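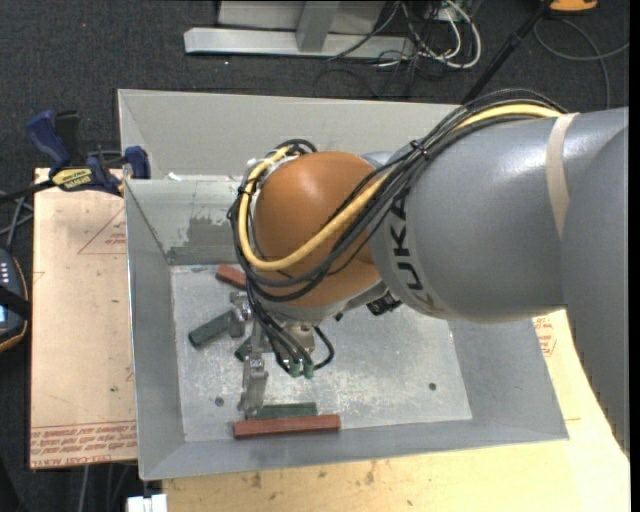
Can a robot tidy up after you yet?

Sometimes, if the mess is simple and you're not in a rush. Blocks in a bin, fine. A kid's bedroom floor, not for a good while.

Spent a morning at Lemel with Delwyn Ngata, who has been teaching arms to pick for longer than she'd like to say. Red blocks, green blocks, a metal bin. Sounds like a toddler's game. Then you look at where the blocks end up - one near the back wall, one lying right behind another - and you start thinking about fingers. Where do they go? What do they bump?

"People ask me about laundry," Ngata says. "I'm still on corners."

Her target is 40 clean picks in a row. Best run so far, 32. Number 33 was a block flat against the wall, and the arm just kept trying the same thing. She went and made tea.

The muscle is not the problem. A KUKA arm that size has plenty. It's the judgment, and the thousand small colour and light changes in a real room that you and me don't even notice.

Shop floors will get there first. Cameron Ashby runs the packing line at Wuvholm and has had a picker on night shift since July. Same cartons, same shelf, same height. He's happy with it, mostly. "Change the carton and I'm on the phone by nine." His crew still does the returns by hand, becuase returns come back in any old shape.

And the home? Dosiletti has a dish-loading arm it shows to visitors. I watched it for 30 minutes. Plates good. Mugs ok. A whisk beat it completly.

Ngata does her own dishes, by the way. No plans to change that.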